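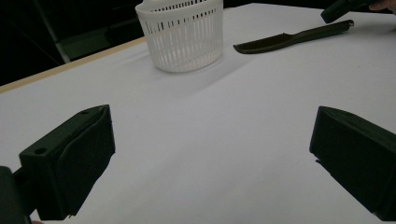 3.2 Gathering the examples

We wanted the collecting to feel as ordinary as possible for the people doing it, and so the whole of the Grellow set was gathered by hand, with each person holding a gripper and working at a plain white table. Anyone who has tidied a bathroom shelf already knows the sort of job we asked for, and most of our helpers were comfortable after a short practice in the morning. In all, 26 people took part and gave us 1676 recordings, of which 162 were put aside for testing and never shown to the learner.

Among the small household things we chose, the comb gave us the most to think about, and we have grown rather fond of it. It is thin, it lies low on the table, and its two ends ask for quite different handling. We therefore let people come at it from whichever side they liked, and we kept the slow and hesitant tries along with the smooth ones (Lorne Fehr argued kindly but firmly for this, and we are glad he did).

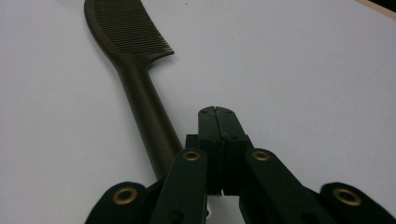 Figure 2. Dark plastic comb on the white table, with the gripper fingers closed beside the handle.

Moments with the fingers shut and the comb still in view, as in Figure 2, were left in the recordings too. An earlier draft of our rules would have trimmed them away, but the learner has to meet a closed gripper near an object sooner or later, and we felt it might as well do so here. Section 3.3 explains how the recordings were then cut and labelled.

Contact: Lorne Fehr, Kemppainen group | © The authors | Back to top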